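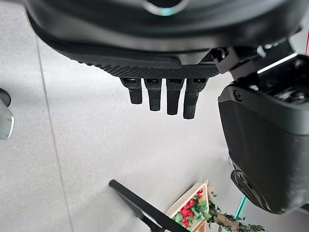
4.2 What the diaries told us about everyday use

We had gone into the home-use part of the study expecting the diaries to be mostly a check on the weighed jars, a way of making sure that a jar which came back half empty had been emptied onto somebody's hands and had not been shared with the rest of the household. They grew into a good deal more than that, and we would like to spend a little time on them here before moving on to the skin hydration readings in the next section.

In all, 208 people in and near Sanville kept a diary for six weeks, and between them they sent back 1110 entries that were complete enough to code. Each person was given one of three creams in a plain white jar. We call the creams Cinov, Ramalho and Gristach throughout, which are simply our working names for them. Cinov was the richest, with a high share of shea butter and beeswax. Ramalho was a lighter lotion built on glycerin and oat extract, and Gristach sat somewhere between the two, with a small amount of urea added. None of them contained fragrance, although quite a few people wrote that theirs smelled of something (wax, porridge and "clean paper" all came up, the last of these more often than we would ever have guessed).

The entries were free text, apart from a box for the time of day, and we left people to write as much or as little as they liked. Two readers coded every entry separately for occasion, amount, feel on the skin and any complaint, and where they disagreed the entry went to Ea Brynjólfsdóttir, who had not seen the weighing results and did not know which jar the writer had been given. Disagreements were most common over the word "greasy," which some writers clearly meant as a fault and others, particularly those with very dry knuckles, wrote down with real fondness.

Figure 3. Black robotic hand seen from below, with part of a teal-green ring of light showing on its shell.

The clearest pattern had to do with when the cream was put on. People with the Cinov jar tended to settle into a single bedtime use, often a generous one, and several of them moved the jar to the nightstand in the first week and left it there. Ramalho users reached for theirs in small amounts after washing dishes or coming in from outdoors, and their entries are shorter and more scattered through the day. Gristach users did a bit of both. We had asked everyone to apply their cream in the morning and again in the evening, and it is only fair to say that this instruction was followed rather loosely in all three groups. We chose to keep those participants in the analysis, as we were interested in what people do with a hand cream once it is in their own bathroom.

Complaints were mild on the whole. The one that came up most with Cinov was the wait before touching a phone, a book or a steering wheel, and with Ramalho it was the feeling that the softness had gone by lunchtime. A brief sting on cracked skin was mentioned by some of the Gristach group, nearly always in the opening week, and we have set those entries out in full in the supplement so that readers can judge them for themselves. Anyone who reported stinging was telephoned and offered the chance to stop.

There are limits to what can be drawn from writing of this kind. A person who enjoys keeping a diary will write more, and may well take more care with the cream too. Entries also thinned out toward the end of the study, when the weather had turned milder and hands were presumably giving people less to write about. For these reasons we have not used the number of entries as a measure of how often a cream was used, and the amounts given in the next section come from the jar weights alone.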